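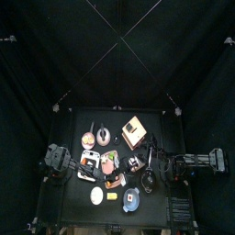
Spielküche aufräumen und Zubehör sortieren

Suche
Suchbegriff eingeben
Suchen

Eine Spielküche besteht nach ein paar Monaten vor allem aus Kleinteilen. Die Pfanne liegt unter dem Sofa, das Spiegelei im Puppenwagen, und vom Gemüse fehlt die Hälfte. Mit der folgenden Anleitung bringt man das Zubehör an einem Nachmittag in eine Ordnung, die auch Kinder ab drei Jahren halten können.

Was man braucht

– einen freien Tisch, am besten mit dunkler Platte oder dunklem Tuch
– 4 flache Kisten oder Körbe
– eine Schüssel mit lauwarmem Wasser und etwas Spülmittel
– zwei Lappen und eine alte Zahnbürste
– ein Handtuch zum Trocknen
– Klebeetiketten und einen Stift
– einen kleinen Schraubenzieher für Batteriefächer

Schritt 1: Alles auf den Tisch

Zuerst kommt das gesamte Zubehör auf den Tisch, auch das aus anderen Zimmern. Die Teile werden nebeneinander gelegt und nicht gestapelt. Auf einer dunklen Fläche erkennt man helle Kleinteile wie Eier, Sterne oder Käsescheiben sofort. Wer nur einen hellen Tisch hat, legt ein Bettlaken in Schwarz oder Dunkelblau darüber.

Große Teile wie die Mikrowelle kommen ebenfalls dazu. Man kann sie auf den Rücken legen, dann sieht man gleich, was sich innen angesammelt hat. Bei uns waren es zuletzt zwei Knöpfe und ein Stück Brotrinde.

Schritt 2: Nach Gruppen ordnen

Vier Gruppen reichen aus:

Kochgeschirr: Pfannen, Töpfe, Deckel. Rosa Pfannen gehören hier zusammen, auch wenn sie aus verschiedenen Sets stammen.

Lebensmittel: Spiegeleier, Gemüse, Obst, Brot, Kekse. Alles, was im Spiel gegessen wird.

Bretter und Besteck: Schneidebretter, Messer, Löffel, Teller.

Geräte: Mikrowelle, Mixer, Toaster und was sonst Knöpfe hat.

Teile, die niemand zuordnen kann, kommen vorerst an den Rand des Tisches. Kleine runde Dinge sind häufig Drehknöpfe oder Räder. Bevor man sie wegwirft, sollte man die Geräte daraufhin ansehen, ob irgendwo eine Öffnung passt. Dwayne Zamora aus unserer Elterngruppe hat auf diese Weise den Schalter seines Spielherds wiedergefunden, nach einem halben Jahr.

Schritt 3: Reinigen

Teile aus Kunststoff ohne Elektronik dürfen ins Spülwasser. Rillen und Griffansätze mit der Zahnbürste bearbeiten, danach mit klarem Wasser abspülen. Hohle Lebensmittel gut ausdrücken und mit der Öffnung nach unten auf das Handtuch legen. Sie brauchen zum Trocknen oft bis zum nächsten Tag.

Holzteile nur mit einem feuchten Lappen abwischen und gleich trocken reiben.

Geräte mit Batterien nie eintauchen. Batterien herausnehmen, Gehäuse feucht abwischen, das Fach offen stehen lassen. Ausgelaufene Batterien gehören in die Sammelstelle, und das Gerät bleibt so lange aus dem Spiel, bis die Kontakte sauber sind.

Stoffteile wie Topflappen können in die Wäsche, am besten in einem Wäschenetz.

Schritt 4: Aussortieren

Alles mit scharfen Bruchkanten kommt weg, ebenso Teile, von denen sich Farbe löst. Für Kinder unter drei Jahren müssen auch verschluckbare Kleinteile entfernt werden. Doppeltes kann man verschenken – zwei Pfannen sind in Ordnung, sechs sind zu viel.

Pappschachteln, die als Vorrat dienen, halten nicht lange. Sind die Ecken weich, hilft Klebeband von innen. Ist der Boden durch, faltet man aus einem alten Karton eine neue.

Schritt 5: Einräumen

Jede Gruppe bekommt eine eigene Kiste. Auf das Etikett kommt eine einfache Zeichnung, zum Beispiel eine Pfanne oder ein Ei. Die Kisten sollten so niedrig stehen, dass das Kind hineinschauen kann. Deckel lassen wir weg, sie liegen sonst nur im Weg.

Die Mikrowelle und andere größere Geräte bleiben auf der Arbeitsfläche der Spielküche. Eier und kleines Gemüse kann man direkt in einer Pfanne aufbewahren, das spart Platz in der Kiste.

Wie oft?

Im Alltag genügt es, abends die Kisten zu füllen. Gründlich sortieren und waschen wir zweimal im Jahr, einmal im Juli und einmal vor Weihnachten. Nach einer Magen-Darm-Erkrankung wird das Zubehör sofort gereinigt, egal wann der letzte Termin war.

Text: Myrtle Boateng
Stand: 21/10/2019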